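Call for participants: volunteer programmers and jury readers for the Nornthorpe Festival of Sport and Family Film

The Nornthorpe festival is a small film festival with one theme, which is sport and the families around it. We show feature films, documentaries and shorts about athletes, coaches, parents, brothers and sisters, and people who stopped playing many years ago and still talk about it. The next edition takes place in July and we are looking for new people to watch, discuss and present the films with us. 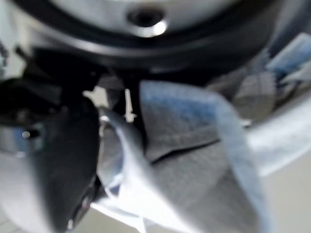

Page last changed: Apr 9, 2025

There are three roles open. You may apply for one of them or for two, but please do not apply for all three, as the dates overlap.

1. Selection viewer

Selection viewers watch the films which are sent to us and write a short report on each. Last year we received 124 films, and for this edition we expect more, so the group of viewers must become larger. Each viewer gets a list of 30 films. Most of them are shorts, but every list has also a few long films in it, and we ask you to watch those to the end before you write.

A report has at most 200 words. We do not need the story told again, the film-makers have already sent us a synopsis. Please write what you thought of the acting, the sound and the pace, and if you would show the film to our public. A report can be very negative. It should still be polite, because film-makers can ask to read it.

You can do this work from home. The films are on a private viewing page and you need a steady internet connection and a screen bigger than a telephone.

2. Youth jury member

The youth jury is for people who are between 16 and 21 years old on the first day of the festival. The jury sees all films in the Nostero section, which is our competition for first-time directors, and gives one prize. You will see two programmes a day in the cinema together with the other members, and after the last programme you meet behind closed doors to decide. In earlier years this meeting was sometimes long. Food is provided.

You do not need to know anything about film theory. We have had jury members who swim, who play handball, who do no sport at all. We look for people who can explain why they like something and who can listen when another person did not like it.

If you are under 18, a parent or guardian must sign the form on the second page of the application.

3. Presenter for screenings

Presenters welcome the public, say a few words before the film and lead the conversation with the guests afterwards. The conversation lasts normally 20 minutes in the small hall and a little longer in the large one. You prepare your own questions. We send you the film at least one week before, and notes about the director.
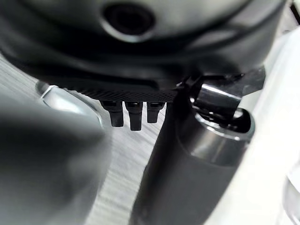 For this role we ask for some experience in speaking to a group. It may come from teaching, from a club, from guiding tours or from the theatre. A strong accent is no problem – several of our presenters have one – but the people in the last row must be able to understand you. Most conversations are in English. If you speak another language well enough to interpret, please write this in your application, because many guests feel more at ease in their own language.

What kind of films do we show?

It may help you to know what we like. We are not so interested in films where the final match decides everything. We prefer the ones which look at the weeks before, at training in bad weather, at money problems, at a father who shouts from the side of the pitch and a daughter who pretends not to hear him. Last year the prize of the public went to Flelolach, a quiet drama about a rowing club which loses its boathouse. The youth jury chose Ruangrit, a documentary about two sisters who box, and there was much discussion about it because one of the sisters did not want to be filmed in the second half.

We also show comedies. We would like to show more of them, but we do not receive many good ones.

What we offer

All three roles are unpaid. We are a small organisation and we prefer to say this clearly at the beginning. You receive:

– a festival pass for all screenings, with a second pass for a friend or a member of your family
– travel costs within the region, paid back up to 90 pounds if you keep the tickets
– lunch on the days when you work in the cinema
– a letter about your work, if you need one for a school or an employer

Jury members who live too far away to go home in the evening can sleep at a host family. Please ask for this early.

How to apply

Write us a letter of one page in which you tell who you are and which role you would like. Add a short text about one sports film you have seen, old or new, famous or not. Please choose a film about which you have a real opinion, and do not copy from reviews. We do not need a photograph or a full CV.

Send both texts in one file through the contact form on this website, with the name of the role in the subject line. You will receive a confirmation within a few days. If it does not come, look first in your spam folder and then write to us again.

We will invite a part of the applicants for a conversation, by video or in our office in Nornthorpe, as you prefer. Selection viewers will be invited first, as their work must be finished before the programme can be printed.

The cinema has step-free access to both halls and a hearing loop in the large hall. If you need something else to take part, please tell us in the letter or later, it has no influence on our choice.
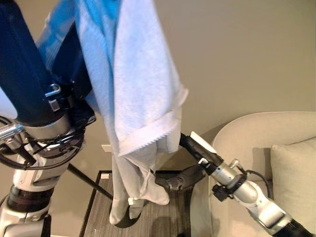
Large soft towel, hanging

People who have worked with us before do not need to send the text about a film. A short message with your dates is enough.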